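Gatirlow kitchen tabletop set, README

Status: usable, still moving things around. Last touched in June. Read the known problems part before you train on it.

What it is

Teleoperated episodes from a small arm on a desk. Toy vegetables, a saucepan, bowls. Made to test one idea: does it help to relabel failed grasps with whatever the gripper ended up doing, instead of throwing them out? We call the relabeling step Lostero. The policy code is Ziltow, separate repo, not needed to read the data.

Tasks

15 task strings. Most are "put the X in the pan" or "put the X in the bowl". 2 of them are two-step (pan first, then bowl) and those are the hard ones. Strings are lowercase, no period. Somebody typed "egplant" in one of them and we left it, the embedding didnt seem to care.

Layout gets shuffled between episodes. Pan handle direction too. Bowls sit on the table in some layouts and up on the tracked base in others, so the drop height changes. Don't hardcode it.

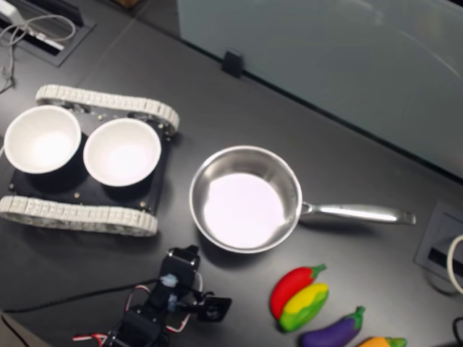
Splits

13 tasks in train, the two-step ones held out. Val is cut by episode and not by frame. The first version was cut by frame and the numbers looked great, ignore any numbers from that version.

Result so far

Plain cloning vs cloning plus Lostero labels, same seeds, same number of steps. Lostero better on 9 of the 15 tasks, worse or tied on the rest. Gain is mostly on the long thin shapes, chili and carrot, where the gripper tends to land off center. Nothing on the held-out pair, both methods fail there. Numbers per task are in results.csv.

Known problems

- inside of the pan blows out under the overhead light, depth is junk there
- cables on the table move from one session to the next, a policy can pick up on that
- gripper state lags the joint state a bit. Fix in align.py, run it first
- success flag was set by hand at the end of the epsiode, a few are wrong
- no force data

Loading

Run align.py, then load.py with the folder path. Midtbø format, same as our older sets, so old loaders should work if you rename the action key. Relabeled episodes have relabel=1 and keep the original string in task_orig.

TODO: camera calibration file for the second layout, cleaner success flags, more two-step episodes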